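Subject: Re: [disassembly] Wrist camera only, or wrist plus overhead?
Date: Jul 9, 2026

Hello all,

Sorry for the slow answer, I've been up to my elbows in old desktop machines. Quoting the original so people don't have to dig for it:

> We are thinking of dropping the overhead camera from our cell and
> teaching everything from the wrist view. The Floresen write-up says
> it works, but they only ever did battery doors and screws. Has
> anyone on the list tried it on something messier, with cables in
> the way? And did you have to change how you collect the
> demonstrations, or did the same recordings do for both?

Yes, we have tried it, and on about as messy a thing as I can think of. We've been teaching the arm to take hard drives out of office computers (the Komska job, for those who remember my moaning about it in February), and for the last stretch the policy has had the wrist camera and the joint angles and nothing else. No overhead view, no CAD model of the case, no markers.

The short version is that wrist-only does better than I expected once the fingers are inside the case, and worse than I expected on the way there. The view it gets on the approach is mostly wiring, with the thing you care about tucked in behind a lot of things you don't: 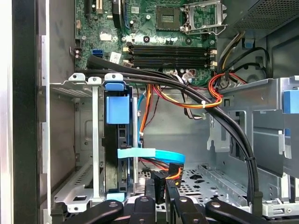

Psarras wrote back off-list that this is exactly where their version fell over: the network learned to steer by the colour of the cables, and as soon as they moved to a batch with a different loom it drove straight for the power supply. They asked whether we had hidden the cables during training or just thrown more cases at it.

We did both, in that order, and I'd only bother with the second if I were starting again. Painting out patches of the picture at random helped a bit on the cases we had trained on and did next to nothing on new ones. What helped was collecting fewer tries per case and swapping the case over far more often. We ended up with 2262 demonstrations over 17 different machines. The earlier set was about the same size but came from a handful of cases, and you really could tell! With that one the arm would go beautifully to where the drive used to be in the machine it knew best.

The other change was where we start the recording. We used to begin every demonstration from the same home position above the bench, so most of each clip was the arm travelling through thin air and the interesting bit was over in a blink. Now we start a good share of them with the fingers already near the drive, nudged off to one side or tipped at a silly angle, and record the person sorting it out. It's dull work and the operators hate it – I hate it, and I'm one of them – but those clips are worth far more than the tidy ones.

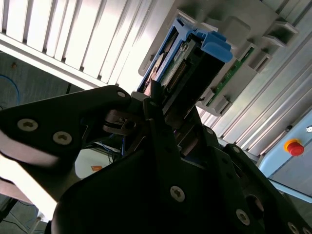

That also changed how we score things. We used to count a run as good if the drive came out, full stop. These days we split it into reaching the caddy, getting hold of it and drawing it clear, and log each bit separately. On our last round of 100 runs, on cases held back from training, 14 failed before the fingers had touched the caddy at all. Those are the ones I'd blame on losing the overhead camera. Once it had touched the caddy I can't find any real gap between the two set-ups, although I wouldn't swear to that from a single round.

So, to the questions in the original message, plus a couple that came to me directly:

1. Did the same recordings do for both? Mostly. We had the overhead stream saved for the older ones, so we could train with it and without it on the same clips. The off-centre starts were only recorded with the wrist camera, so any comparison that includes them is a bit unfair to the overhead version. Keep that in mind before quoting me.

2. What about the gripper blocking its own view? It does, a lot. Close in, you can have half the picture taken up by finger plates and links. We tried cropping them out and it got worse. My guess is that the network uses the fingers as a sort of ruler, so seeing them next to the connector tells it how far off it is. We leave them in now and keep the camera mount exactly where it is. If the mount gets knocked, we redo the calibration before anything else is recorded. 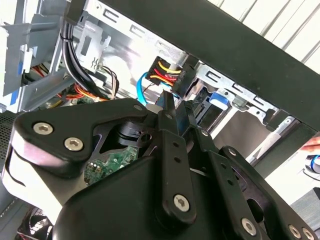
3. Do you need force sensing? We haven't got any beyond the motor currents, and we don't feed those to the policy. Pranddale do, and they tell me it saves them a lot of bent rails. I'd like to try it, but it means recording everything again and I can't face that before the autumn.

4. Can we have the data? Some of it, yes. The clips need going through first, as there are asset labels in plenty of them. I'll post to the list when there's something to download.

If anyone has a wrist-only set-up that copes with the approach, I'd love to know how long a history of frames you give it. We use a very short one and I've a nagging feeling that's half our trouble.

Cheers for now, and do shout if any of the above is unclear.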